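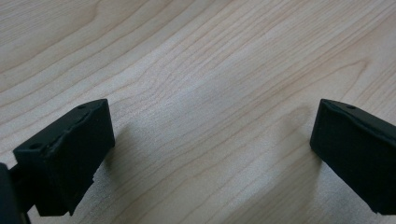
4. Saving and loading your game

Perken saves your progress in two ways. Autosaves are made each time you enter a new district. Manual saves are made at the radio desks in Pulville and at the Godinho relay station.

To make a manual save:

1. Walk up to a radio desk and press Interact.
2. Select Log Entry.
3. Choose an empty slot, or choose a used slot to overwrite it.
4. Wait for the antenna icon to stop blinking before you leave the menu.

Note: Each profile holds up to 19 manual saves. Autosaves use two separate slots and do not reduce this number.

CAUTION: Do not close the game or turn off the console while the antenna icon is blinking. The save in that slot may be damaged and cannot be repaired.

To load a save:

1. From the title screen, select Continue to load the newest save, or Load to see the full list.
2. Highlight a slot. The panel on the right shows the chapter, play time and difficulty.
3. Press Confirm.

Saves from the February demo can be loaded only at the start of Chapter 2. Items found in the demo carry over - map markers do not.

4.1 Cloud saves

Cloud saves require a Privora account and 400 MB of free online storage.

1. Open Options > Account and sign in.
2. Set Cloud Saves to On.
3. If a conflict message appears, select the copy you want to keep. The other copy is deleted.

Note: If error 133 is displayed, sign out, restart the game and repeat steps 1 and 2.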